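# Cooled potatoes, cooled rice and the post-meal curve: my results so far

**starchnerd_pnw**

OK, I have been wanting to write this up for ages and I finally have enough to share! For 8 weeks I've been eating the same lunch in different states: potatoes boiled and eaten right away, potatoes boiled and chilled overnight, and potatoes chilled and then warmed back up. Same bag size, same pot, same amount of salt and butter, same time of day (just before noon). I'm not diabetic. My fasting numbers have been creeping up and my doctor suggested I pay attention to what meals do, and of course I went completely overboard with it.

I take a finger stick before eating, then every half hour until 120 minutes. The meter is the Amura my pharmacy had on the shelf, the plain one with no app. I write it all down in a notebook because I like notebooks.

The short version: freshly boiled gives me the tallest peak almost every time, and the highest I've ever seen was 162, on a fresh batch of Gagnon (a floury yellow potato our farm stand sells, gorgeous for mashing). Chilled overnight gives me a lower and flatter curve. Chilled and reheated lands in between, closer to the chilled one than I expected.

I know the basic story is that when cooked starch cools, some of it packs itself back together into a form our enzymes have trouble with, so it goes on down to the colon and acts more like fiber. But reading about it and seeing it in your own notebook are very different feelings. I was grinning over a bowl of cold potatoes.

Would love to hear if anyone has tried this with rice or pasta!

---

**lentil_forever**

This is so fun. I did a smaller version with rice last winter, and I saw something in the same direction but much weaker. Mine was jasmine, which I gather doesn't have much of the kind of starch that firms up when it cools (amylose), so maybe that explains it. Long grain parboiled did better for me even hot, and hardly changed after a night in the fridge.

One thing I'd love to know is whether you weighed the potatoes before or after cooking. They lose and gain water, and it's easy to end up with a smaller serving of starch on one day without knowing it.

---

**starchnerd_pnw**

Weighed raw and peeled! Then whatever came out of the pot went in the bowl, all of it. So the starch going in should be the same, apart from whatever leaks into the water. Good thing to ask though, I should have put it in the first post.

---

**ct_dietetics**

I'm going to be the mild wet blanket here, with affection. I love that you're doing this and I wish more people kept a notebook. But I'd be careful about how much weight you put on the difference between chilled and reheated. Home meters wobble. You can prick two fingers on the same hand a minute apart and get readings that differ enough to erase the kind of gap you're describing.

Day-to-day variation in the person is even bigger. A bad night of sleep, a walk to the mailbox, what you had for dinner the night before, a cold coming on. When people have been brought into a lab and fed the very same meal on repeat visits, their own curves can look quite different from one visit to the next.

The chemistry is real, I'm not arguing with that. I just think the size of the effect in a normal mixed meal is often smaller than the internet makes it sound. And the butter matters: fat slows down how fast the stomach empties, which by itself flattens a curve.

---

**starchnerd_pnw**

Totally fair, and please keep being a wet blanket. The butter is the same every time, so it should flatten all of the curves equally, but I take the point that it might be hiding something. Maybe I do a stretch with no butter. (Sad!)

On the wobble: this is why I kept repeating instead of doing it once and posting a screenshot. The order wasn't planned at all at first, I just ate whichever version I had. Since April I've been drawing slips of paper out of a mug the night before, so the type is picked by chance. The pattern held up in the mug days too, which made me very happy.

---

**hulavness_rye**

Bread person checking in! I bake a dense rye from a Hulavness starter and I've been freezing the loaf in slices and toasting straight from the freezer. A friend sent me something saying frozen and toasted bread gives a gentler rise than fresh, so I tried it. White sandwich bread showed it, a bit. The rye showed nothing at all. I think the rye is already so slow there's not much room left for it to get slower.

Also, sourdough acids seem to matter, and vinegar does the same kind of thing. So if you turn the cold potatoes into a potato salad with a vinegary dressing, you could be stacking two effects and crediting just one of them.

---

**starchnerd_pnw**

Oh, I hadn't even thought about vinegar! I've kept it out by accident. Now I want a whole separate round with it. Fresh plus vinegar, chilled plus vinegar... this is how hobbies get out of hand.

Since a few people have messaged me asking for the exact routine, I'll put it down properly. Potatoes get peeled and cut into even chunks, started in cold water, simmered until a knife slides in. Fresh ones are drained and eaten as soon as they won't burn my mouth. The others get spread out in a shallow dish, left a short while to stop steaming, covered, and put in the fridge until the next day. For the reheated kind I use a covered pan on low with a spoonful of water.

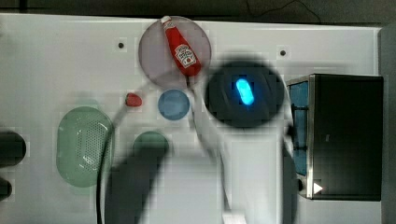 Does reheating undo the effect of chilling?

Some of it is lost, but a good part of the firmed-up starch survives normal warming, so a reheated potato usually still has more resistant starch than one eaten fresh from the pot.

I'd had that one wrong for years, by the way. I believed you had to eat everything fridge-cold or it didn't count, and it put me off trying. Warm is so much nicer.

---

**ct_dietetics**

Agree with that answer as written. Two additions. The cooking method before chilling matters (baked potatoes tend to come out with more resistant starch than boiled ones), and so does the variety. Waxy and floury types don't behave alike, and nobody should assume your Gagnon results carry over to whatever is in their pantry.

Also, rice folks, please get it into the fridge promptly. Cooked rice sitting out on the counter for the afternoon is a well-known way to get sick, and reheating doesn't reliably fix it. Shallow container, fridge, eat it soon.

---

**oatmeal_skeptic**

I'm going to disagree harder than that. I wore a sensor for a while and came out of it thinking that, for people without diabetes, chasing a flatter line after lunch is mostly a game. It's a game I enjoyed! But I started avoiding fruit because it made a bump. Fruit! I ended up eating a lot more cheese and sausage because the line stayed lovely and flat, and my next cholesterol test was not lovely.

A rise after a meal that comes back down by 2 hours is just your body doing its job. What's the evidence that shaving the top off it does anything for a healthy person in the long run?

---

**lentil_forever**

I think that's a bit unfair to the first post. It says right there that fasting numbers have been creeping up and a doctor asked for this. That isn't the same as someone with perfect labs panicking about a banana.

And the resistant starch part has another side to it that has nothing to do with glucose. It feeds the bacteria in the gut, and they make short-chain fatty acids out of it, butyrate especially. I'd eat the cold potatoes for that alone. Although I should say that my gut had opinions when I went from very little to a lot in one week. Go slow, everybody.

---

**oatmeal_skeptic**

Fair enough, I skimmed past the doctor bit. Sorry, starchnerd. I still think the general warning stands for people who find this thread in a search and don't have that context. A meal isn't better just because the line is flatter.

---

**starchnerd_pnw**

No apology needed, I'm glad it's in the thread! I've felt the pull of that game too. There was a stretch when I looked at a bowl of cherries like it was a math problem. What keeps me sane is that the potato thing lets me keep eating potatoes. I was ready to give them up and I really, really didn't want to.

---

**hulavness_rye**

Has anybody tried pasta? I've got a cupboard full of Galano fusilli from a sale and I'd happily be the test subject. Pasta is already pretty slow if you don't overcook it, so I'm guessing it'll be like my rye and not budge much, but I'd love to be wrong.

---

**lentil_forever**

Do it! Use the slips-of-paper-in-a-mug trick from the start. And cook it the same number of minutes every time, softness makes a big difference with pasta. Overcooked and chilled against firm and fresh would tell you almost nothing.

---

**ct_dietetics**

If you're doing pasta, wash and dry your hands before each stick. I'm serious. A trace of sauce or fruit juice on a fingertip will give you a scary number that has nothing to do with your blood. I've seen people get very upset over a peeled orange.

---

**starchnerd_pnw**

Oh no. I peel my potatoes and then eat, but now I'm trying to remember what I was doing before that 162. I do wash my hands first, I'm almost sure I do. Going to put a star next to that reading in the notebook and not lean on it. The other fresh days were still higher than the chilled ones even if I cross it out completely, I just checked.

Next up is the no-butter round, then vinegar. hulavness_rye, please start your own thread for the pasta and link it here, I want to see every single number!

---

**hulavness_rye**

Will do. First pot is on the stove now, and I have a mug full of little folded papers. My kids think I'm running a raffle.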